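Taking a youth group to a robot simulation open day, what do they get to do?
Posted in: Events and Visits

Chidubem Olatunji
I run an after-school group and we have been offered places at the Foveo open day in December. The invitation says "hands-on demonstration of a two-arm robot in simulation" and not much else. I have 43 kids signed up, most of them in middle school, and the bus holds all of them, but I don't know if the place does.

The page they sent me shows the robot's view of a practice room, with a desk, a laptop and a few small things on it.

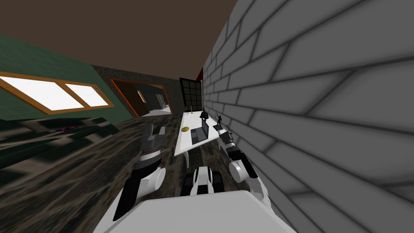

What I need to know is whether the kids control the arms themselves or sit and watch a screen. Also how long a turn takes, and whether there is a real robot in the building. Two of my parents have asked about safety and I would like to give them a proper answer. Has anyone gone with a group?

Ibrahim Oyelaran
We went last year with a smaller group. Yes, they get to control it. There are 2 stations, each with a pair of hand controllers and a monitor. One person drives and the rest of that group watches on a bigger screen. When we went, a turn was five minutes, and the staff were strict about it.

The first thing they ask you to do is just move both arms out in front and bring them back. It sounds easy. Most of our kids had the left and right arms mixed up for the first minute, and the room on the screen is at a slant, so "up" on the controller does not look like up. 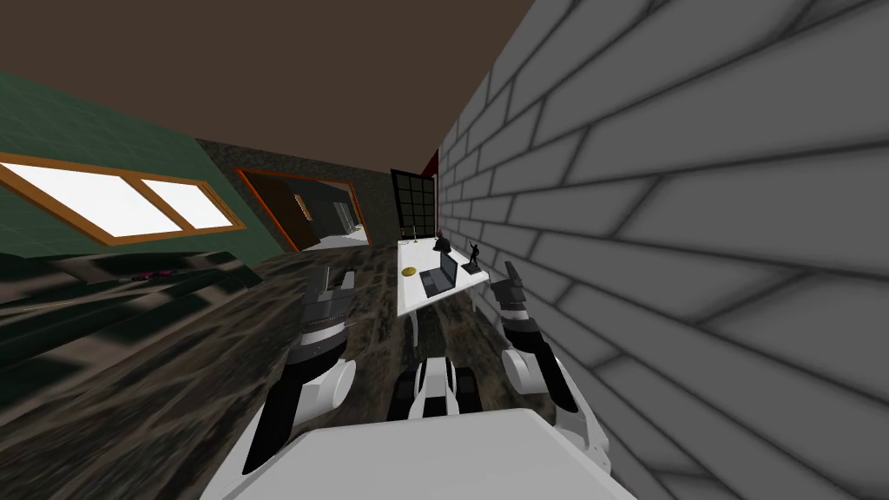
After that they have you go for something on the desk. Ours were told to try for the yellow disc. A few reached it and one picked it up. The staff person said the flat things are the hardest to grab, so don't let your kids get discouraged over that.

There is a second view you can switch to, from down by one of the grippers. You see the two fingers and whatever is past them. It helps when you are close to something and it is not much use the rest of the time, because you mostly get floor.

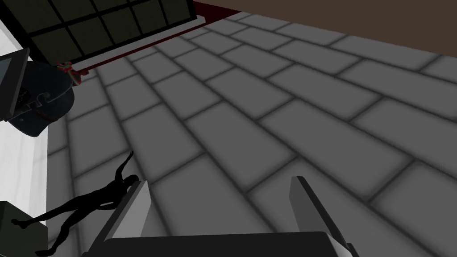 Some of the younger ones liked that view better anyway and stayed in it for their whole turn. The staff let them.

On safety, everything our kids drove was in the simulation, so nothing physical was moving near them. There was a real arm behind glass in the lobby, switched off. I would tell your parents that and also ask Foveo directly, as they may have changed the setup.

With 43 you should call ahead. They split us into groups of eight and ran the talk for one half while the other half was at the stations. The talk is 80 minutes with a break. It was too long for our sixth graders.

usman_k
parking is bad, get the bus to drop off at the side door. they have a cafe but it closes at 2

Ninano751
I help out at the front desk on open days, so I can add a little. Send your final headcount before you come and say what grades they are in. The shorter talk is for under 12s, but you have to request it. Anyone who gets motion sick should sit farther back from the big screen.

The starting position is the same for every driver, with both arms forward and the desk between them. Between turns we reset to it, and that takes a few seconds. 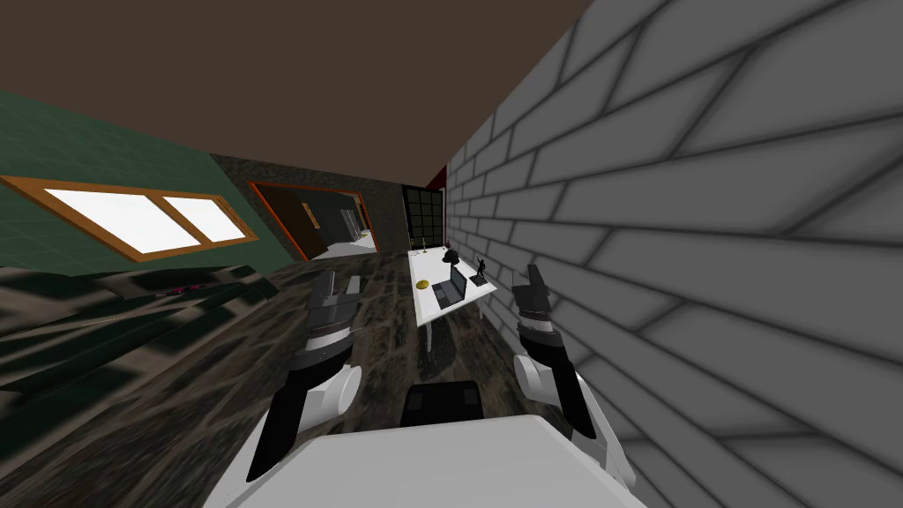 What to bring:
- Signed permission slips, one per child. We keep them at the desk.
- One adult for every eight kids.
- Packed lunch if you are staying past noon. There are tables outside the lecture room.
- Name tags with first names only.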